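We use cookies to remember your settings and to see which pages get read. Accept all | Manage choices

Automation on the folding floor: your questions, my answers

By Tarmo Sakalauskas
April 3, 2023

I run the folding floor at Plendbridge, the laundry on the Curham side of the river. Ever since the word "robot" first went up on the break room whiteboard I've been getting the same questions at the coffee machine, in the parking lot, and once in the dentist's waiting room. So I'm writing the answers down. If yours is missing, come find me!

What is Taker?

Taker is the name of the project. The plan is to get a machine to do part of the folding, starting with T-shirts, then pillowcases, then (maybe, someday) the scrub tops with all the pockets. Right now it's mostly us teaching it. We fold with the hand grippers, those sessions get recorded, and the software learns from the recordings. The machine itself doesn't arrive until August.

Do I have to sign up for the grippers?

No. Six people are on the gripper rota and every one of them asked to be. If you'd rather stay at your table, stay at your table. Saying no doesn't go in your file and I won't bring it up at your review.

Is it hard?

The first day, yes, a bit! You've spent years folding with ten fingers and now you've got two jaws, and you feel like you're wearing oven mitts. My first shirt took me so long that the next person on the rota went and had her lunch. By the end of the week I'd stopped thinking about my hands so much. Shoulders first, get the top edge straight, then worry about the rest - that's what works for me, but others start from the hem and do fine. 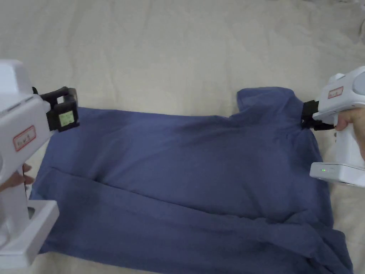
The thing I had to unlearn was smoothing. When I fold by hand I'm always running my palm over the cloth without noticing I do it, and you can't do that when both hands are full. You have to get the tension right with the pull instead. If the shirt goes wrong, finish it anyway and move on to the next. The project people want the messy ones too.

Do we still get paid piece bonus on gripper days?

Yes, and this took some arguing. You're paid your own average from the regular table, plus the training rate. When we started, it was base pay only and people were losing money by helping, which was a dumb way to begin. That was fixed in the second pay period and the back pay went out.

How many have we done so far?

1,717 shirts as of Friday's sheet. Of those, 1,086 were marked good, meaning the fold came out the way our customers get it. The best single day was 183, and yes, there were donuts.

Are we going to lose our jobs?

I know this is the one you scrolled down for. What I have in writing from management is that no folding job gets cut through the end of next year. After that I don't have anything in writing, so I'm not going to promise you something I can't back up. I've asked for a longer commitment and I'll post the answer here when I get one, whatever it says.

My own guess is that the plain shirt work shrinks and there's more sorting, checking and mending. Some of you will like that. Some of you like the shirts - you put your headphones on and the morning goes by - and I don't think it's silly to be sad about losing that.

Who sees the recordings?

The project team, and me if I ask. They're used to train the software and that's it. They can't be used for timing you or for discipline. It's on page two of the form you signed, and if you didn't get a page two (the copier was acting up), ask me for one.

My wrists hurt after a session. Is that normal?

Please don't push through it. Sessions are capped at forty minutes with a break after, and you can stop sooner. Squeezing too hard is the usual culprit. Loosen up, let the jaws do the holding, and tell me if it's still sore the next day so we can move you off the rota for a while.

Can I bring my kid to see it?

On family day, sure. Closed shoes and long hair tied back, same as always.

3 comments

jankauskaitė
Glad you put the pay part in writing. Can we get the same for the night shift? Our slips still show base only.

Tarmo Sakalauskas
Send me a photo of the slip, I'll take it upstairs this week.

ironing_lane_2
I was dead against it and I'm still not sure, but I did two sessions and my shirts looked better than my husband's. Put me down for another one.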